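Chapter 4. Showing the Robot What You Mean
Nathalie Lambrechts
Oct 6, 2019 · 6 min read

You know how to put a lid on a jar. Try writing it down so a machine can do it. Most people get three lines in and stop. 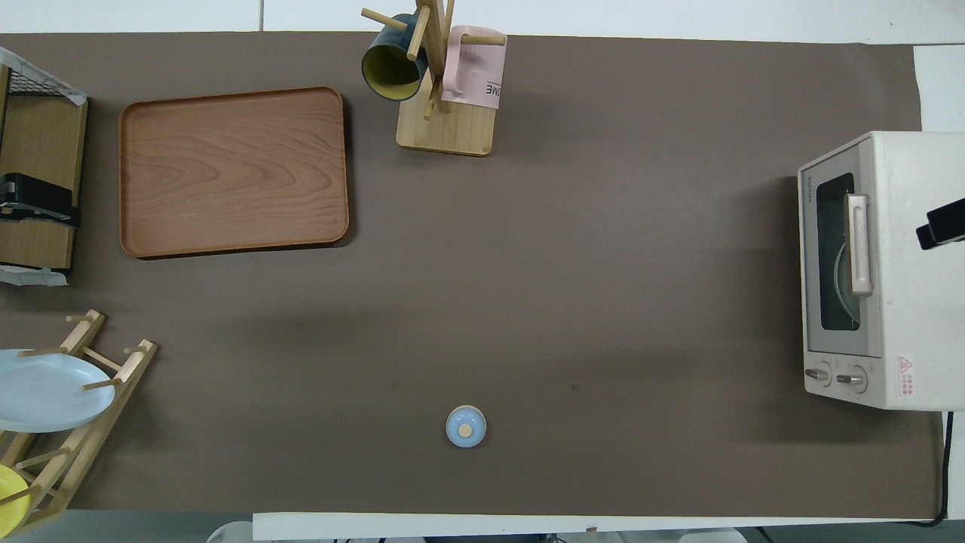 Demonstration is the other way in. A person does the task, the robot records it, and later a program tries to find the pattern in the recordings. No list of rules – just many tries by someone who already knows how. Kitchen jobs are popular for this, and they get hard fast. Take a mug on a peg. The teal one hangs tilted, so you look straight into its yellow inside, and the hand has to come at it from a different angle than it would for a mug on a table. The little blue lid has one good place to hold it, the knob. A plate in a rack wants a pinch at the rim. Three objects, three grips, and you never think about any of it.

Two ways to demonstrate in this chapter. First, by hand: you take hold of the arm and move it yourself (section 4.2). Feels natural, but your own body gets in the way of the cameras. Second, remote control: you hold a pair of handles and the arm follows along (4.3). Cleaner pictures, slower work, and at first you will feel clumsy. Everybody does.

Our running case is the Lumitz set, 1,812 demonstrations by 26 people. Of those, 459 were thrown out before training. Why so many? Pauses, mostly. Also dropped items, and people who changed thier mind halfway. Keep that in mind for 4.5, where you sort a small batch yourself.

Before you go on, pick a chore and do it twice, slowly. Write down where your your hand went differently the second time. Bring the notes to 4.2.

Contact | © Prolladport | Back to top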